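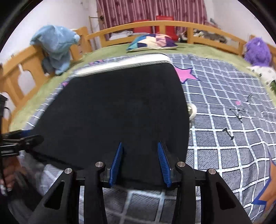 Blankets and bed covers: common questions

These are the questions we get most often at Odine, in the shop and by email. If yours isn't answered, the contact details are at the bottom of the page.

What size blanket do I need for my bed?

Measure the mattress across the top, then measure how far you want the blanket to hang on each side. Add the top measurement to both sides. A blanket that tucks in needs enough extra to go under the mattress as well. Most people with a deep mattress or a topper go up one size, so a queen bed takes a king blanket. Our sizes are listed on each product page and are measured flat, before washing.

Can I use a blanket over a doona?

Yes. A lighter blanket works best on top, as a heavy one flattens the filling and you lose some of the warmth. If you want the blanket for warmth in winter, try it between the top sheet and the doona.

How do I get a checked blanket to sit straight?

Start at the foot of the bed. Line up one of the long lines in the check with the edge of the mattress, then pull the blanket towards the pillows by both top corners. Smooth it from the centre outwards. If the lines still wander, the blanket has probably been dried on an angle and needs a wash and a flat dry to bring it back.

Will a grey blanket show lint and pet hair?

Less than black or navy will. Mid greys with a hatched or checked pattern hide most of it, though white cat hair shows up on anything. Shake the blanket outside and go over it with a damp rubber glove or a lint brush.

How often should I wash it?

If it sits on top of the bed and you don't sleep directly under it, once a season is enough for most households. Wash it more often if a pet sleeps there or if you use the bed as a place to sort things, fold washing or pack.

Can all your blankets go in the washing machine?

No. Check the sewn label first.

Cotton and cotton blends: cold or warm machine wash, normal spin.
Acrylic and polyester: cold machine wash, low spin, no hot iron.
Wool: cold wool cycle with wool wash, or hand wash. Never a normal cycle.
Mohair and anything with a long fringe: hand wash or dry clean only.

A king blanket needs a large drum. If you have to push it in, take it to a laundromat and use one of the big machines.

Can I tumble dry?

Cotton can go in on low. Wool should be dried flat in the shade, over a clean sheet on the lawn or across two clothes airers. Pegging wool from one edge stretches it.

My blanket is pilling. Is it faulty?

Some pilling is normal in the first few months, mainly where people sit on the edge of the bed. A fabric comb takes it off. If you find holes, pulled threads or a seam coming undone, send us a photo and we'll look at it under the warranty.

Is it all right to put hard or heavy things on the bed?

The blanket won't mind if the item is clean and has no sharp corners. Watch for screws, zips, buckles and rough plastic edges, as these catch the weave. Lift things on and off without dragging them. If you do pull a thread, don't cut it. Ease it back through with a blunt needle, working from the wrong side.

How should I store blankets over summer?

Wash and dry them completely, then fold them loosely into a cotton bag or an old pillowcase. Sealed plastic traps moisture. For wool, add cedar or lavender and check for moths when you refold it in October.

What is the difference between the McPhee and Lisico ranges?

McPhee blankets are a tighter weave and feel firmer on the bed. Lisico blankets are brushed on both sides, so they are softer and shed more in the first few washes. Both come in checks and plains.

Can I return a blanket I've opened?

Yes, if it hasn't been washed or slept under and still has its swing tag. Fold it back into its bag and include your order number. Return postage is at your cost unless the blanket is faulty.

Do you charge for delivery?

Delivery is free on orders of more than $50. Orders placed on a Friday afternoon go out the following week.

Where is the shop?

116 Bendenitz Road, with parking at the rear. We keep one blanket from each range out of its packaging so you can feel the weight before you buy.

Contact us through the form on this site or come in during opening hours.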